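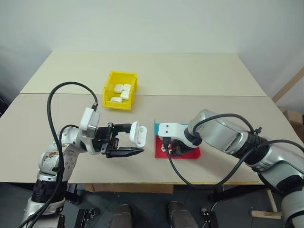

The Four-Hour Week That Never Came

By Lesia Kuzmenko

My grandmother kept a clipping in a kitchen drawer that promised her a life of leisure. The washing machine would hand back her mornings, and the freezer would take care of the rest. She read it standing up. I thought of that clipping when a planning app called Jusix offered, for 65 dollars a year, to "return your time to you." I paid. My time has not been returned.

The claim that we can buy back hours is very old and sells very well. It goes like this: find a chore, shorten it, keep the difference. The trouble is with the last part. I have yet to meet anyone who can show me where the difference went.

Marwa Hamdy has tried to find it. She teaches household history at a small college in Prukdale, and she has spent years reading diaries kept by local families, 1238 of them, most written in pencil and many of them very dull. She likes the dull ones best.

"People write down what they did, and they never write down what they were spared," she told me. "A woman gets a machine for the wash in September. By spring she's washing sheets twice as often. She doesn't mention it. It's simply Monday's work on more days."

Clean shirts became the rule once they were easy. So did the daily drive to the store, and the answer sent within the hour. Standards move in quietly and stay for good.

The people selling time see things differently. Manee Ongart runs customer research at Sutell, a firm that offers errand plans to office workers, and she pointed me to a survey of 3273 subscribers. Most of them said they felt less rushed. I asked whether anyone had checked how they spent the extra time. There was a pause. "We trust people to know how they feel," she said.

Fine, but I feel taller in certain shoes. The survey also went out only to people who had kept paying, so those who gave up in a huff were never asked.

I don't want to sneer at every shortcut. Hanna Palamarchuk, who raised three children above the Hrynyshyn bakery, has no patience for writers who get misty about hand washing. "Did you ever do it?" she asked me. I had not. "Then leave my machine alone."

She has a point, and it's a better one than anything on the Jusix home page. Less pain is worth paying for. Sore hands are real, and so is a bad back. What I doubt is the second promise – the free afternoon, the novel in the hammock, the long call to a sister.

I canceled the app on 1st January. It took 3 screens and a short quiz about my goals.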